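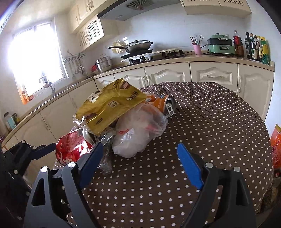
Review: Jusley round tablecloth, dark brown with white polka dots
Four stars out of five

I bought this to replace an oilcloth that had gone sticky. We eat in the kitchen, so the table gets used for meals, snacks, mail, homework and anything that comes out of a shopping bag. I have had the cloth on it for 18 weeks now, which I think is long enough to say something useful.

It came folded in a flat packet with one sheet of instructions. The creases were sharp and took a while to go. I ironed it on low from the back, and that got rid of most of them. Two faint lines stayed until the first wash. If you are buying it for a dinner, open it a few days ahead.

Size and fit

Measure your table before you order. The listing gives the full width of the cloth, and you have to work out the drop yourself. I wanted a short one because long cloths end up in people's laps. Mine hangs 8 inches all the way around, and that is fine for us. Chairs slide in without dragging it. The hem is turned over twice and stitched flat, with no puckering on the curve, which was the trouble with the Letodau one I had some years ago. That one never hung right.

It does shift a little on a smooth tabletop. I put a thin felt pad under it and it stopped.

Color

Dark brown was the right choice for this kitchen. The cabinets are cream, and so is most of what I own that isn't steel, and a light cloth would have shown every drip of soy sauce. The dots are small and white. From across the room they look tidy, and they do a good job of hiding crumbs. That can be a drawback too. I have wiped the table, put a library book down and then found cookie crumbs stuck to the back of it. I now run my hand over the cloth after wiping.

Pale things show up well on it. Foil, clear film and torn corners of wrappers are easy to spot, so clearing up after a round of snacks is quick. My habit is to push everything into one heap, wrappers and cans together, and pick the cans out for recycling afterward.

Stains

Soda was the first real test. Noboru tipped over most of a can on a Saturday afternoon and it sat there until the end of the game. A damp cloth took the stickiness off and there was no ring once it dried. Chili oil is harder. It left a darker patch that I could see when the light came in from the side. Dish soap, left on for an hour before washing, took care of it the first time. The second time I forgot the soap and the patch is still there, though you would have to look for it.

Grease from chip bags wipes off if you get to it the same day.

Heat

I would not put a pot straight onto it. The instructions say nothing about heat at all, and I think they should. When we have hot pot at the table I use a wooden board underneath, and nothing has marked so far. The wok stays on the stove and the steamers go back on the counter.

Washing

Cold wash, low spin, hang to dry. It has been through the machine every other week. The brown has faded slightly along the fold where I hang it over the line, and nowhere else that I can find. The dots have not cracked or peeled. I put it in the dryer once by mistake and it came out very wrinkled but the same size.

Price

I paid 76 dollars, and that is a lot for a tablecloth. It is the main reason for the missing star. The other reason is that there is no matching set of napkins in this brown, only in the green and the gray. I wrote to the shop about it and got a polite reply from Zeyu Lu, who said brown napkins might come in November.

Would I buy it again? Yes, at a sale price. If your table is mostly for show, a cheaper cloth would do. For one that gets eaten at all day, the hem and the color are worth paying for.

Good: hangs evenly, hides stains, wipes down fast
Less good: price, creases out of the packet, hides crumbs as well as stains

Update: one person asked whether the edge frays. I checked, and there are 2 loose threads near the care label. I trimmed them and they have not run.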